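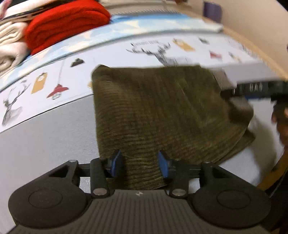
Corduroy won't fold square – one side neat, the other side a mess

Vorkeddale Neighbors Help > Home > Laundry and Closets
Posted January 2024 by plumcake_attic

Okay, I need the laundry people. I have been trying to get my corduroy to fold like everything else in my closet and it just will not do it. The olive-brown one in the photo is pretty typical of my results. Left side, great, nearly a straight line. Top edge, almost level, I was feeling good about myself. And then you get over to the right and the fabric is curling out in a big bulge with a pointy flap sticking out under it. Every single time it's the same story. I can get one side nice and then all the extra cloth goes and hides on the other side.

I don't have this problem with T-shirts. I don't even have it with jeans! It's only the corduroy, and I have kind of a lot of it now (I went a little nuts at the Tuleck outlet when they were clearing out the fall stuff). Shirts, pants, a skirt, one jacket thing that is really more of a shirt. They all live on one open shelf in the hallway where every person who comes to my house can see them, so I would like the pile to look like a pile and not like something slid off a truck.

Things I have already tried:

Folding smaller. It got thicker and then it opened itself back up.

Folding bigger. Hung off the shelf.

Ironing first. I got a shiny patch on the pants and now I'm scared of the iron.

Pushing down on it really hard. Worked for as long as I was pushing.

Hangers are not an option for most of it, the closet rod is full and the landlord has opinions about screws in the wall. Do I fold along the ribs or across them? Does it matter? Is there some trick with that right side? I've got a folding board too, one of the Zotov flip ones, but it was made for tees and the corduroy kind of laughs at it.

Thanks in advance, and please don't tell me to roll it, I tried rolling and I had a shelf of logs.

ribs_and_buttons
Top contributor, 200 posts

Oh I love this one, I have been folding corduroy since I worked in the back room of a secondhand shop, and there was a winter when it felt like that was all people donated. So let me just tell you how I do it.

First thing, look at your ribs. In your photo they run mostly across on the left and down near the bottom, and then as you go right they swing off on a diagonal. That's your whole problem right there, before you even get to the bulge. When the ribs change direction like that, the cloth on that side is twisted. It isn't lying on the same line as the rest, and corduroy is stubborn about lines. A T-shirt will let you pull it a bit crooked and smooth it over. Corduroy remembers, and it pushes back, and you get a curl and a pointed corner poking out.

So I use the ribs as a ruler. Here's what I do with a shirt:

Lay it face down and button it first, at least the top button, one in the middle and the bottom one. I skip this when I'm in a hurry and I'm always sorry.

Smooth from the middle out to both sides. Both! I think a lot of us start on one side, get that nice, and then push everything toward the other, and it sounds like that may be what's going on with you. Start at the center back and go out with flat hands, left and right at the same time.

Stop and look at the ribs before you fold anything. They should run straight up and down the back. If they drift, pick up the hem, give it one shake and set it down again. Tugging at a corner won't fix it.

Fold one side in along a single rib. Pick a rib and follow it with your finger from shoulder to hem. Lay the sleeve straight down along that same rib, so the cuff isn't floating off at an angle. Loose sleeve ends are where I get most of my pointy flaps.

Same on the other side, same distance in.

Then fold up from the hem, in half or in thirds depending on your shelf.

For pants it's easier. One leg on top of the other, seams matched, and then there's that crotch piece that sticks out like a shark fin. Tuck it in flat before you do your folds across. If you leave it sticking out, it'll come around and show up on one side as a triangle, and no amount of patting makes it leave.

About along or across: I do the long folds along the ribs and the short ones across. The long ones fall into place by themselves. The short ones are bulkier and you want as few of those as you can get away with. Two is my limit on anything thick. If you're doing three, you're making a spring.

As for the shine on your pants, try steam from the inside with them turned inside out, and a soft brush after. The iron shouldn't be sitting on the ribs. I hold mine a little above the cloth and let the steam do it. Sometimes the shine lifts and sometimes it doesn't, depends how hot you went.

zip_and_mend

Agree with most of that but I'd do it differently for the shelf. I cut a piece of cardboard the size I want the finished fold to be, put it in the center of the back, and fold everything over it. Slide it out at the end. Cost me nothing, it came out of a Gunawardena Home box. My Zotov board is in the garage, it's too stiff and the flaps are too light for anything heavier than a sweatshirt. I do 20 things in a row with the cardboard and they all match.

Also, put the folded edge facing out on the shelf. Everybody's pile has a good side and a bad side. Your left side looks fine to me. Turn that one to the hallway and go have lunch.

hallwayshelf_5

just hang it

plumcake_attic
Original poster

Ha, I knew I'd get a "just hang it."

Okay so I went and looked at the photo again after reading the first reply and you're right, the ribs go off sideways on the right. I never once looked at the ribs. I was looking at the edges the whole time and trying to make the edges behave.

I tried it on a different shirt just now, buttoned, both hands out from the middle, and picked a rib. It took me three goes and a lot of muttering, but the sides match! The collar is still doing something weird at the top, it sort of stands up on its own, and I noticed there's a little dark corner standing up at the top left in the photo too, so maybe I'm just a person whose corners stand up. Is there a fix for collars?

Doing cardboard next. I did turn the pile around to face the hallway with the good sides out and it looks so much better from the front door that I'm slightly annoyed I didn't ask sooner.

ribs_and_buttons
Top contributor

Yay!! For collars, pop it all the way up, smooth it flat with the heel of your hand, then fold it back down along its own crease. If it still stands up, flip the folded shirt over and let the weight of the next one hold it for a night. I alternate mine too – one collar to the left, the next to the right – so the stack doesn't lean. With all the collars at one end you get a ramp, and the top shirt goes for a ride.

One more thing I forgot. Don't stack it too high. Five is where I stop with corduroy, and with the thick wide-rib kind I'd go less than that. The ones on the bottom get their ribs squashed, and then they look tired when you put them on. If that's already happened, hang them in the bathroom while you shower and brush them up with your hand after.

And do the pants at the bottom, shirts on top. I had it the other way for years and kept pulling the whole pile down to get at a shirt.

zip_and_mend

If the cardboard starts to bend, tape two pieces together with the grain going opposite ways. And round off the corners with scissors or they'll snag in the sleeves when you slide it out.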